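Plakside sets equipment budget for classroom-reset automation

Plakside, the meeting room and training centre operator, has approved the purchase of 12 hand-held gripper tools and will decide on fixed robot arms after the first stage of work is finished. The order was confirmed on Wednesday and covers the tools, spare finger pads and mounting parts.

The company runs 216 bookable rooms. Staff reset each one between bookings, and wiping down whiteboards was picked as the first task to plan for. Staff will use the hand-held grippers to carry out the task themselves, and the recordings will be used to train arms fitted with the same type of gripper.
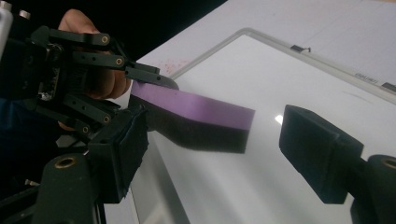 Spending is split into two parts. The first pays for the grippers, staff hours and storage for the recordings, and runs until November. The second, for the arms, will only be released if the test rooms at the Gesby site meet the cleaning standard Plakside already applies to its own teams.

"We had quotes for arms on the desk before we had a clear idea of what we wanted them to do," said Nayeli Escobar, head of equipment planning at Plakside. "The hand tools cost far less, and the staff who know the job can start using them straight away. Felt and foam wear out, so we have put pads and erasers in the running costs from the start."

Brinix will supply the grippers and replacement parts. Peng will handle maintenance under a separate contract, with repairs to be completed within 11 working days. More than 20 members of staff have signed up for training on the tools.

No jobs will be cut as a result of the first stage.

Press enquiries: Plakside press office, Gesby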